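Tuesday evenings on Korletey Street

I have been meaning to write about the listening line for months, and every time I sit down to do it the phone rings or the dog wants out, so tonight I've shut the door and made a pot of tea and I'm going to get through it.

Some of you know I started taking calls at the Kestell family center last April. It's the old brick building with 1879 over the door, the one that smells like floor polish and soup. The center does counseling and a parents' group and help with forms, and then there's us, in the little back office, answering the phone from six until ten for anybody who is having a hard night with their kids, or their mother, or just themselves.

I was terrified at first. I'd done the training (16 evenings, and I still have the binder) but I was sure I'd say the wrong thing to somebody and they'd hang up. Kwesi Quaye, who trained our group, let me worry out loud for a good long while and then asked me what I wanted to hear when I was worn out. I said I mostly wanted a person to stay put and not fix anything. He just nodded and handed me the headset!

So that's mostly what I do. I stay put. A grandfather called one night who was raising two little girls and couldn't get the younger one to sleep unless he sat in the hallway where she could see his shoes. He didn't want advice, he wanted to tell someone about the hallway. We talked until she dropped off, and then he whispered goodbye so quietly I could hardly hear him.
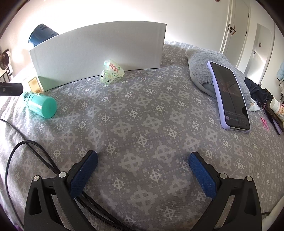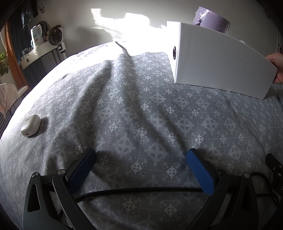 Gray bedding, both of them.

Then there are the calls where people do need something, and for those I have the folder. The bus out to Zoldale, the food pantry hours, the number for the school counselor, the couples' evenings at the Verkel library (which are free, and I wish more people knew it). I used to think handing over a phone number was a bit of a brush-off. I feel differently now. If you wait on the line while a person finds a pencil, and you read the number twice, and you tell them who'll pick up on the other end, it goes a long way.

I turned 58 this winter and I'll admit the late finish is harder than I expected. I come home all wound up and stand in the kitchen eating crackers. My husband has learned to leave the lamp on and not ask anything until breakfast, and I love him for it.

If you've been thinking about doing something like this, the next training group has its first meeting on Tue 14 March, upstairs at the center, and you can just come and sit in. Bring a sweater, the radiator up there has its own ideas. And if you're the one having the hard night, please call. We'd much rather hear from you over something small than have you sit there wondering if it counts.

I'm off to find the dog.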